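# The table, the crate and the rest of the back room

Welcome to our small gallery. My name is Lina Fakhoury and I take care of the back room at Skenura, where we repair, sort and lend kitchen things to families in the neighborhood. In October we put the room in a new order, and many people asked me how it looks now. I am writing a line or two about each part, so you will know where to find everything when you visit us.

**The table**

The table is the heart of the room. Its top is gray with a streaked grain, and it hides scratches very well. We bought it second-hand for 480, and Wilson Taipe brought it here in his van. Please put a cloth under heavy pots.

**The chairs**

Our chairs are of dark wood, with horizontal slats in the back. They are more comfortable than they look! When you finish your work, push your chair back to the table, so that the next person can walk by.

**The sorting hour**

We sort on Wednesday, from four o'clock. Roxana Ayala looks at every lid and tries to find the container that it belongs to. This is slow work and she is very patient. Lids without a container wait one month, and after that we recycle them.

**The red crate**

Under the table we keep the red plastic crate with the small openings in its sides. The things that are ready to go home with somebody are in this crate. If you reserved something, look there first, and then ask Flor Cáceres. 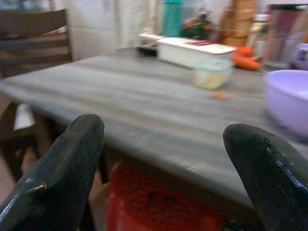

When you take something from the crate, please write it in the notebook by the door. Last year we lent more than 700 things, and I could find only 567 of them in the notebook. The rest came back too, but I had to make many phone calls.

**White things on the table**

The white pieces which stay on the table are not sorted yet. Please leave them where they are until Consuelo Ríos has checked them.

**Next pictures**

I will add the shelves when they are painted. Wilson chose the color, and we still need a second can of it.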